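How to Prepare a Robot Picking Demonstration for Visitors

At Clarkgate we open our workshop to visitors every July, and for the last open day I was responsible for the picking cell. The cell takes packages of medical supplies from one tray and puts them in another. I have written down how we prepare it, so that a colleague in a similar position can do the same without asking me everything by telephone.

I assume that you already have a robot arm with a gripper, that it is safely installed, and that your risk assessment covers people standing near the cell. If it does not, do that work first and come back to this page later.

What you need

- the arm and its control computer
- two flat trays of the same size
- one open bin for things that are not in use
- packages to pick, with spare ones of each kind
- tape for the floor
- one operator and one person who speaks to the guests

Step 1. Choose the packages

Take packages which look different from each other. Transparent bags with tubing are difficult for the arm, and small flat packets are difficult in another way, so with both kinds you have enough to talk about. Use expired stock from your supplier and never anything that will go back to a clinic. We received a carton of 200 pieces from Frei, and after two weeks of practice many of them were too wrinkled to be used. Order more than you think.

Step 2. Set the speed

For normal tests we run the arm at a speed which is comfortable for us. For visitors I reduce it to 40 percent. The guests can then follow what the gripper is doing, and the person speaking has time to finish a sentence. Change the speed in the program settings and save it under a new name. I once forgot the second part, and the next morning my colleagues were wondering why everything was so slow.

Step 3. Check the grip height

Place one package flat in the tray and lower the gripper by hand control until the fingers nearly touch the floor of the tray. Write down this height. Repeat it in all four corners, because a tray can stand a little bit crooked and you will not notice it with your eyes. If the corners do not agree, correct the tray before you correct the program.

Step 4. Make a practice run

Let the arm do 50 picks without interruption and keep a simple list of the failures. You want to know which packages it drops, so that the speaker is prepared for it. In our case the worst ones were long bags where the tubing had moved to one end.

Step 5. Prepare the place for people

Put tape on the floor where the guests should stop. Move bags and loose cables out of the walking path. The operator should sit so that he can see the trays and also reach the stop button without standing up. Test the button before the doors open, and then test the restart, which many people forget.

Step 6. Run the demonstration

Our groups came at 10 a.m. and 2 p.m., and in total we had 264 visitors. Each group stayed for one short round: a greeting, a few picks, then questions. Start the arm only when the group is standing still. Tell them before the first movement that it will move, even if this seems obvious to you.

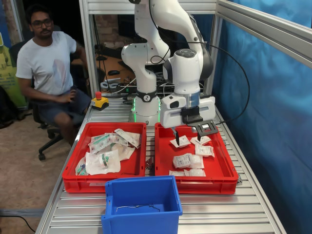

Do not speak during the whole round. Engelbert Egger, who guided the groups from Sumura, was talking all the time in the morning and in the afternoon he tried it with some silence. The afternoon groups asked much more questions, and also better ones. A boy wanted to know if the arm can feel how heavy a package is. We had to look this up.

When a pick fails, leave the program running if it is safe to do so. Guests like to see the second attempt.

Step 7. After the visit

Move the arm to its parking position, take the packages out of the trays and sort out the damaged ones. Set the speed back to the normal value. Then write down the questions which you could not answer. My list is in the Drusemance project folder, together with the program settings and the form for the practice run.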